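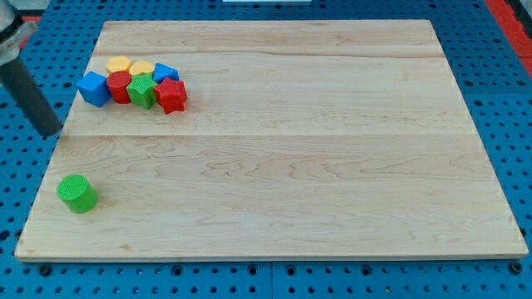
Genivaldo Dantas would like it known that he did not set out to make a table. He set out to make a shelf, bought too much maple, and has been dealing with the consequences since May. The board that came of it is wide and pale, several planks glued edge to edge, with a seam you can follow across the middle and small brown knots that he refuses to fill. "People pay for a swirl like that and then ask me to hide the knot next to it," he says. "I tell them it's the same tree."

We met at his shop in Julside on a Sunday, the only day he claims to be free, though he took two phone calls and signed for a delivery. He has been gluing up panels for 17 years, the first six of them at Charbonneau, a furniture maker where he was mostly allowed to sweep. "I swept very well. They were sorry to lose me."

The trick with a wide top, he says, is picking the order of the planks before any glue comes out. He lays them down, walks off, eats something, and comes back to find he hates it. Then he flips one and hates it less. The Nenari table, his best seller, went through this for most of a week. It costs $693 without legs - a price he delivers while looking at the floor.

Does he mind when a seam shows? "On a phone call, no. In person, yes." He runs a thumb along things while he talks, and he stops at joints. A customer once sent a top back because the planks didn't match. "I wrote to him that they had never met before."

His dog, Biker, sleeps through the sanding and wakes up for sandwiches. Dantas finishes everything with oil, wiped on thin, and he won't discuss varnish, except to say that his brother uses it. The shelf, I should add, still isn't built. The brackets are on the wall at home, and his wife hangs her coat on one of them.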